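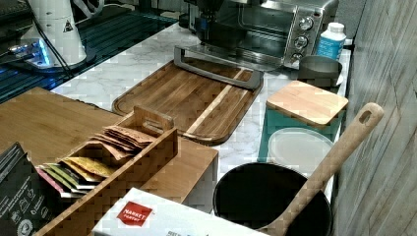
Are trilobites really related to the pill bugs in my yard?
Only very distantly. Both are arthropods, but pill bugs are crustaceans, and trilobites were their own group that died out at the end of the Permian.

I get asked that a lot when I tell people what my project is on, so I put it first. My report is about the trilobites we picked out of the shale at the Cirkdale road cut, and mostly about one question I got kind of obsessed with: are we finding dead animals, or just the shells they threw off when they molted?

Trilobites had to molt to grow, same as crabs do. So one trilobite could leave a bunch of fossils behind before it ever died (greedy!). A lot of them split along seams on the head, and the loose cheek pieces dropped away. If you find a head with both cheeks missing, there's a decent chance it's a molt. If everything is there and lined up, it may be the actual animal.

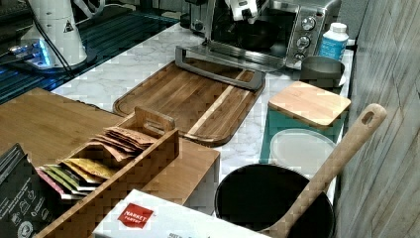 Sounds easy, right? Well, currents and burrowing critters pull bodies apart too, so a loose tail by itself doesn't tell you much. I made three piles: probable molt, probable body, and can't tell. The can't tell pile got huge. I ended up with 13 pieces I felt good about, and 10 of those went in the molt pile. I wish I had more, but the shale is crumbly and I broke a few getting them out. Sorry, trilobites.

For cleaning I used a soft brush, a wooden pick and a lot of patience. I tried the Jakotico needle set from our lab first and it left scratches, so I quit using it on anything with eyes. The eyes are the best part! The lenses are calcite, and on my nicest head you can see them with a plain hand lens.
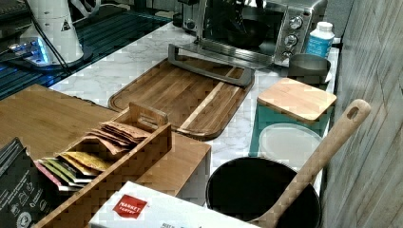 Page last changed: October 20, 2025

I also compared my piles with the drawers at the Ocampo collection, which I visited in February. Their trays have way more complete specimens than mine do. I think that's because collectors bring home the pretty ones and leave the scraps, and molts mostly look like scraps.
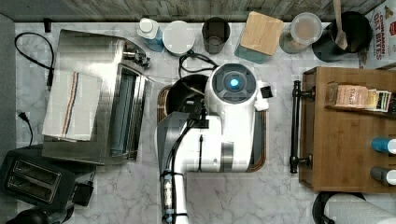
So my numbers and theirs can't really be put side by side, and I took that chart out of this version. What I did keep is the sketch map of the cut, with the Fellivero bed marked, where nearly all my good heads came from. Next time I'd write down which way up each piece was lying before I moved it. I only started doing that halfway through.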